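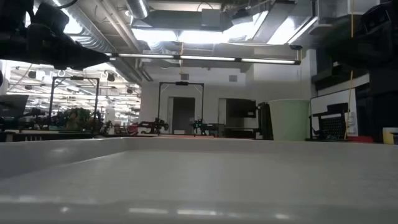 The two-arm cell at the Relusberg workshop, with the white tray in place and the light bar behind it.

Review: Bornell Tray and Light Bar Kit for Two-Arm Cells
Hatem Amrani, Equipment Review Office
September 1, 2019

Purpose of this review

The Relusberg workshop operates several two-arm cells in a shared room. In June, one of these cells was fitted with the Bornell tray and light bar kit. The office was asked to assess the kit for setup, daily care and repair, and to advise whether the remaining cells should receive it. The findings below apply to that cell only.

Contents and installation

The kit consists of a shallow tray, a long light bar with three lit tube sections, mounting hardware and a printed guide. Installation took two technicians 115 minutes, including the removal of the previous work surface. The guide is clear on the order of the steps, and the fasteners were supplied in full with a small number of spares.

One step is poorly explained. The guide asks the installer to level the bar "by eye" before the brackets are tightened. With a bar of this length the method is not adequate, and a slight slope is easily left in. Cells that take any measurement from the position of the bar should be leveled with a proper instrument. The office has informed Bornell of this and has received an acknowledgment.

Once the tray is seated, the arms must be taught its position again. The far rim is the point of greatest concern. It stands high enough for a fingertip to touch when an arm travels low toward objects placed beyond the tray, and the travel height should be raised before any program is run at full speed. Our technicians allowed a clearance of 30 millimeters at the rim and have had no contact since that setting was made.

The work surface

The tray has a smooth, glossy floor. It wipes down quickly, and small items slide freely to the sides, where they can be collected by hand at the end of a shift. Staff rated cleaning as the best feature of the kit.

The same gloss is also its main fault. Overhead lights reflect in the surface and along the rim, and the reflections change with the viewing position. In a room with many ceiling lights this cannot be cured by adjusting the bar alone. Bouzid, which supplies the workshop's camera software, recommended a lower exposure setting, and this brought a clear improvement. A matte tray would be the better answer. Bornell does not offer one at present.

The light bar

Light from the bar is even across the middle of the tray and weaker toward the near corners. Each section can be replaced separately with the bar left in position, a sensible arrangement that saved a good deal of time when one section began to flicker in the second week. The replacement section was in stock and was fitted before the next shift.

Cable routing received less attention from the manufacturer. The clips supplied are too wide for thin cable, and lines that hang from above can drift toward the reach of an arm. The workshop purchased narrower clips from Arnivwood, and these have held well.

Routine care

The following schedule was adopted during the review period and is recommended to other users of the kit.

Each shift: wipe the tray floor and rim with a soft cloth; check that hanging cables are clear of both arms.
Each week: inspect the fingertips for wear; confirm the clearance at the far rim.
Every 2,000 cycles: check the bracket fasteners and repeat the position check at all four corners of the tray.

Abrasive pads should not be used. One was tried on a mark near a corner and left a dull patch that has not come out.

Assessment

The kit is soundly made, simple to clean and straightforward to repair. Its weaknesses – glare, the leveling instruction and the cable clips – can be managed by a workshop with its own technical staff, though a smaller site may find the first of these troublesome.

The office recommends the light bar for all remaining cells. Purchase of further trays should wait until a matte surface is available or a suitable coating has been tested. Requests for the clearance settings and the full schedule may be addressed to the Equipment Review Office.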